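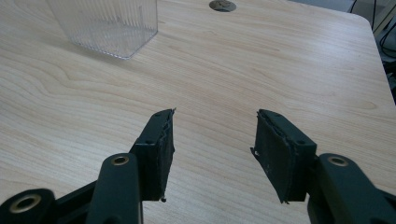 Ticket 3000: Tabletop finish, Lumbao table in the front workroom

Posted Jan 25, 2022 by Retno Simanjuntak

Category: Furniture & Surfaces > Wood Care > Open Tickets

Hello Nestor, and thank you for getting back to me so quickly, I know you have plenty on your plate! The table is the light one with the big curving grain on one side and the long streaks running off toward the rounded corner. I do love that grain. My trouble is the finish, which feels tacky under my forearms by the end of an afternoon, mostly on the side where I sit.

What I've tried so far:

Wiped it with a damp cloth and dried it with an old towel. Better for a day, then back again.

Used the Barnico cleaner from the supply shelf, two passes, the second one with hardly any on the cloth. I thought that had done it (I even told my sister so) but by the next morning my notebook was sticking.

Left the window open over the weekend. No change, and a very cold room.

The care card says Condetard satin, batch 1000, and I can't find anything on it about how long the coat needs. It was last recoated in April, so surely it has cured by now?

Reply from Nestor Marquez

Hi Retno, yes, April is plenty of time. My guess is cleaner residue sitting on top of hand oils, and the Barnico can add to that. Please stop using it for now. Put a few drops of plain dish soap in a bowl of warm water, wring the cloth out hard, go with the grain, then do it again with clean water and dry right away. Try one small patch first and leave it overnight. If the patch is still tacky, write back on this ticket and I'll bring the Gendard pads over and we'll look at a light rub and a fresh coat.

Status: waiting on requester

Contact the workroom desk, ext. 31 | © 2022 Lumbao Workrooms | Back to top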